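September, after dinner

Day one of teaching the arm by hand, and my shoulders feel like I painted a ceiling! I promised myself I'd keep this diary up while I'm at Ondieki, so here goes, even though all I want is the couch.

Morning – getting hold of it

Tatu Mwakalinga met me at the door with a coffee and a sheet of rules, which mostly came down to "don't fight it." I thought I knew what that meant. I did not. You press the button, the joints go slack (well, slack-ish, it's like pushing a shopping cart through wet sand), and then you walk the arm through the job with your own two hands while the software, Ketus, writes everything down. Where you went, how fast, where you dithered. Especially where you dithered.

My first go was a mess. I came in way too high, changed my mind, came down, bumped a block, said a word I hope isn't in the recording, and went back up again. Tatu played it back for me and the arm did my whole performance on its own, dithering and all. It was like hearing your own voice on an answering machine. I had no idea I do a little wobble to the left before I commit to anything, but there it was, a perfect copy of my wobble.

So we threw that one away. And the next one. Tatu says everybody's first dozen go in the trash and I believe him now.

What helped was talking to myself. Over, stop, down, stop, push. If I say it out loud my hands slow down and the path comes out cleaner. The guy at the next bench must think I'm directing traffic.

Lunch

Leftover rice, eaten standing up. There was a long argument going about whether people should be allowed to throw out their own bad runs or whether someone else should pick. I'm for someone else. I get fond of mine – I kept wanting to save one with an awful start because the ending was so pretty.

Also I asked what happened to Flokia, the old recorder they used before Ketus, and got a lot of groaning. Apparently it lost files. Let's leave it there.

Afternoon – the remote

After lunch we switched to the remote, a Nirnico hand controller, so I could do the same moves without hanging off the arm. Everyone told me it would be easier. It's easier on the shoulders, for sure, but I lost all the feel. When you've got your hands on the thing, you know when it touches a block. With the remote you're just looking, and I kept stopping short because I couldn't judge the height.

Then there's the left and right business. I was sitting across from where I'd been standing all morning, so every push went the wrong way for the first half hour. I'd aim for a star and sail off toward a cylinder. In the end I moved my chair around to the other side and felt very clever, until Tatu mentioned there's a setting for it.

The jobs themselves are tiny. Push the red star over to the green one. Get the blue cube next to the yellow heart. You say the sentence first, then you do it, and the two get saved together. The cylinders are my least favorite by a mile, they slide off to one side if you don't hit them dead center. The stars are kind of nice once you get a tip nestled in the crook between two points and can steer. The heart I haven't figured out at all, I get it going fine and then it swings around on me and I'm chasing it.
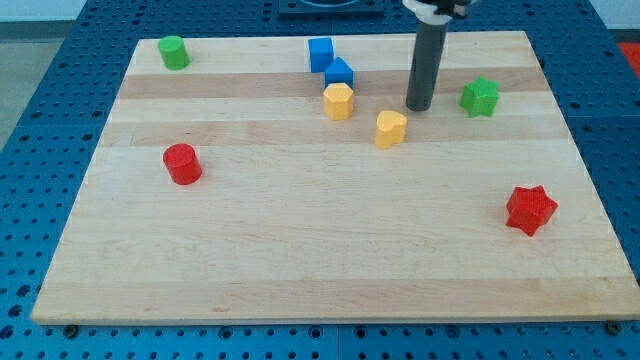
Tally

Tatu keeps a count on the whiteboard and he'd like it in my notes too, so: 330 runs on the board for this set so far, all of us together, and 323 kept. I don't know how the others throw out so few. My practice ones don't count toward it, thank goodness, or that second number would look very different. I've got 2 in there with my name on them, both from the end of the afternoon, both with the remote. One is the blue cube to the heart and I'm proud of it, I hardly paused at all.

For tomorrow

Shorter sleeves, mine kept catching on the elbow joint all morning. Drop the speed on the remote by 3 clicks before I start, and leave it alone. Ask about the left-right setting before sitting down. And practice coming in low from the side, because I'm still dropping in from above like I'm ringing a doorbell and then having to drag everything sideways.

I'd like to try the heart by hand again too, while I can feel it turning. Maybe then I'll know what I'm looking at when I go back to the remote. Tatu says he pushes on one lobe and then the other, little taps, and never in the middle. I tried it on the kitchen table with a bar of soap while the pasta was boiling and got it all the way to the salt shaker.

Hot bath now, then bed.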